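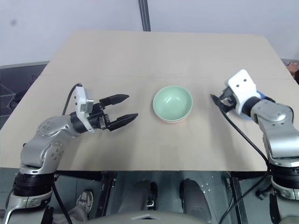

Rania El Fassi wants to know why we keep starting with the green bowl already sitting in the pink one, when the task sheet says "stack." Fair point, and I owe the notebook an answer, so it goes first today.

June 5, 2026

Re Rania's comment: the sheet lists two tasks and they share one reset. Task A is unstack (lift the green one out, set it down beside the pink one). Task B is stack. If we finish an A demo cleanly, the table is already set for B, and a clean B puts it back for A. That means the operator can go back and forth all session without anybody reaching in to tidy up. We lost so much time in April to hands on the table! I'll rewrite the sheet so it says "unstack/stack, alternating."

Session notes. Petro on the leader arms for the first half, me for the second. Target was 60 demos and we got there with time left over, the first time that has happened with anything two-handed. Two thrown out, both mine. In one I let go of the green bowl too high and it rocked for ages before settling, in the other I forgot to press the foot switch and recorded a long, beautiful stretch of nothing.

What worked: left hand goes first. Left gripper opens wide well before it gets near the rim, then comes in level, one finger inside the bowl and one outside. Petro found this in his first few tries and I copied him for the rest of the day. If you open late the fingers clip the rim and the whole stack scoots. Right gripper stays nearly closed until the left one has a grip, then comes in to hold the pink rim down. There is so little pink showing under the green that the right hand has to come in really low, and you feel clumsy doing it, but it gets easier fast. By the end I was doing it without thinking, which was a lovely feeling.

What didn't: the glossy inside of the green bowl. From the wrist view the reflection slides along the wall as the gripper moves and I kept steering by it without noticing. Sayaka suggested ignoring the wrist feed until the last bit of the approach and using the head view for everything before that. Tried it on my last batch - much smoother paths, I'd like everyone to drive this way from now on so the data is consistent.

Also tried starting the stack off center, closer to the far panel, on purpose. Reach is fine. The seam in the tabletop had me worried (would a bowl catch on it if we dragged instead of lifting?) so I dragged one across a few times by hand before the session. Smooth enough, couldn't feel it. Still, lift, please, don't drag. Dragging demos will teach it to drag.

Training: kicked off a run on the Pandden code with everything from this week added in, 2,070 demos altogether. Torquil thinks we should hold back the off-center starts and use them only for testing. I go back and forth on this. I'd love to see what the policy does with a start position it never saw, but if it fails there I will just want to put them in anyway. Left them out for now, his argument was better than mine.

Cable on the right arm: it lies across the table and hangs over the near edge, and on wide moves to the right I kept half watching it when I should have been watching the bowls. Maximiliano has clips. Want it routed along the arm before the next session, and then we need to redo the head view check in case the clips show up somewhere new.

To do
- rewrite task sheet (me)
- cable clips, right arm (Maximiliano)
- foot switch: can we get a beep when recording starts? Petro says it's one line in the Nellska config
- tag the off-center demos so they're easy to pull out
- ask Rania if she wants a turn driving, she has opinions and I think she'd be good at it

Curves on the run look nice so far. First rollout tomorrow morning if it finishes overnight, unstack only, start dead center, me on the stop button.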